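Farnum Proma Hand-Held Gripper Pair
Service notice and product information

Updated Mar 27, 2019

The Proma is sold as a left and right pair for recording two-handed desk work. Each unit carries a marker cube for position tracking. In February we confirmed a fault in the trigger return spring on one production batch of 384 pairs. The spring can slip off its post, and the jaw then stays closed after the trigger is let go.
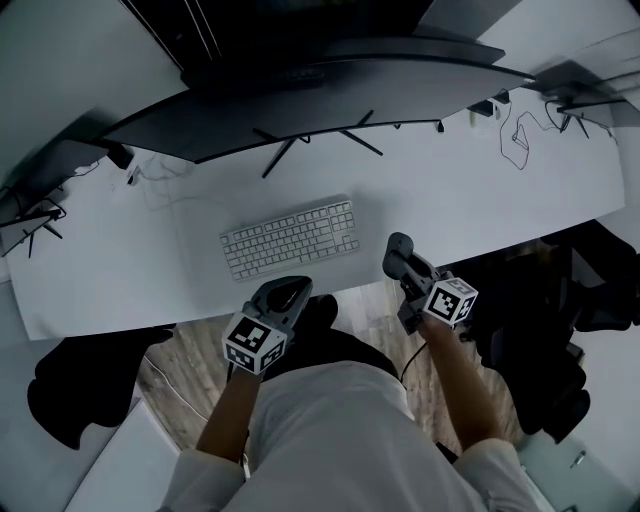
Units with the fault close normally and give no error light. The first report came from Jin-sol Min at Cho, who had a fingertip pinched while clearing a stuck jaw by hand. Three more reports followed. All came from units with more than 170 hours of use.

If a jaw sticks, unplug the cable before touching the fingers. Do not pry the jaw open with a tool — the finger mounts will crack. 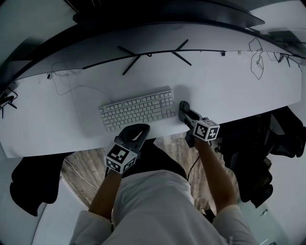 Can I keep using the pair until the new spring arrives?
Only if both jaws open fully on release. Check them before each session, and stop at the first slow return.

The replacement spring kit (part Dullus 8) is free for affected pairs and includes 2 springs, 2 retaining clips and a hex key. Fit both sides even if only one has failed. 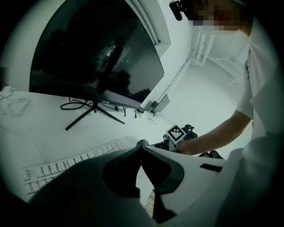
After fitting, the tracking offset has to be set again, as the cube comes off with the side cover. Pairs sent back to us are returned already calibrated.

Service contact: Seon-mi Ok, Farnum parts desk. Have the serial numbers of both units ready.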